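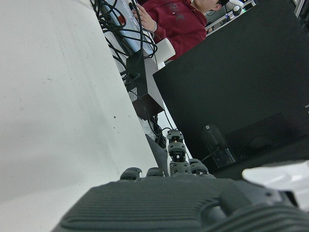
Archive page last changed: November, 9:42 PM

Subject: Re: [trukard-list] Misdeals and the dead card (again)
From: Alfie Fairclough
To: trukard-list

Wolfram Steinbach wrote:

> I have now read the Dawber rulebook three times and the Flerari
> rulebook twice, and they do not agree about what happens when the
> dead card is turned up during the deal. Dawber says the dealer
> reshuffles and loses nothing. Flerari says the dealer reshuffles and
> pays a forfeit to the player on the left. At our table we have always
> just put the card back in the middle of the deck and carried on.
>
> Saadet says this is not a rule, it is a bad habit.
>
> Could someone tell me which is correct? We have a game coming up
> against the Hatus people and I would like to know before they do.
>
> Also, is a score of 1,956 possible in one evening? One of them claims it.
>
> Wolfram

Wolfram,

Saadet is right, but your bad habit has a respectable family tree. My grandmother's table did the same thing, and they played for real money, or at least for real walnuts.

Taking your questions in the order that lets me put off the hard one.

Yes, 1,956 is possible. It needs a long evening and a partner who lets you bid every hand, so I would ask the gentleman from Hatus how his partner is feeling these days. My own best is 1,286, and I was insufferable for most of a month. Viola Rinaldi, who is a far better player than I am, told me at the time that a big score at Trukard mostly proves the other side kept doubling when they should have gone home. She was one of the people who kept doubling, so I took it as a compliment.

Now the dead card. The two books disagree because they are describing two different games that happen to use the same deck. The Dawber game has no forfeits of any kind. You can revoke, lead out of turn and drop your hand face up in the soup, and the book will only ask you to deal again. It's a very forgiving book. I suspect it was written by somebody who had to share a house with the other players.

Flerari, on the other hand, is all forfeits. There's one for a misdeal, one for touching the widow early, and one for "remarks." If you take the misdeal forfeit out, the dealer has no reason to be careful, and a slow, sloppy dealer can turn a 20-hand match into a hostage situation. So if you're playing Flerari scoring, play the Flerari penalty. If you're playing Dawber scoring, don't. The trouble starts when people take the scoring from one and the manners from the other, and I'm sorry to say that's nearly every table I've ever sat at.

As for Hatus, they play Flerari scoring with a few local improvements. The last time I was there the improvements included:

- the forfeit goes to the left, unless the player on the left dealt the previous hand, in which case it goes to the kitty
- a hand with no face cards can be thrown in, but only once per player per evening
- no bidding while anyone is pouring

That last one sounds charming until you notice who keeps picking up the pitcher.

My advice is to get the rules agreed on before the first cut, and get them on paper. Liliana Mancuso did this when we went over, and it took longer than the match. She was also the only one of us who came home without an argument still in progress. I lost by 724 and I maintain that a fair part of it was pouring.

On putting the card back in the middle: please don't do it in front of them. Everyone at the table now knows it's in the middle, and anyone who can count will have a good idea who's getting it. If Saadet wants a better reason than "habit," she's welcome to that one.

I still owe the list the old two-handed rules. They're in a box. I know which box, and it's under the other boxes.

Alfie

--
trukard-list: to unsubscribe, write to the list with the word "leave" in the subject. Please trim your quotes.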